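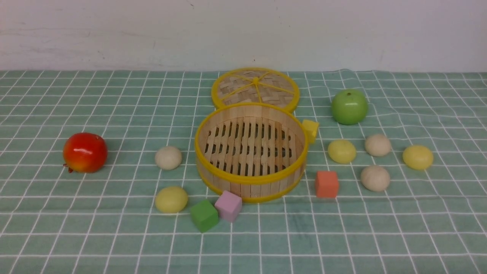 4.2 Sorting and loading tasks

The Clestik arm can put away small items in a domestic kitchen, with limits. It handles single objects on a flat surface well and does less well with objects that touch. The layout used in this section has an open steamer basket with its lid leaning at the back, toy fruit, balls and cubes set out on a checked cloth. The green and pink cubes touch, so expect more missed grips there than at the red apple, which stands alone.

1. Smooth the cloth. Wrinkles bend the grid lines and may upset the height reading.
2. Select LOAD on the Penton panel and set grip force to 30.
3. Set the retry limit to 3.
4. Press START and stand clear of the arm.
5. If the arm stops with code 331, part the touching items by hand and press RESUME.

Note: Lids are not supported in this release. The arm can lift one but cannot seat it — fit it yourself after the run.

Caution: Do not use this mode with hot food or steam. The wrist seal is not rated for either.

Allow 90 seconds between runs. A person will still do this job faster. Send fault logs to Daniyal Usmani at the Bisdale workshop.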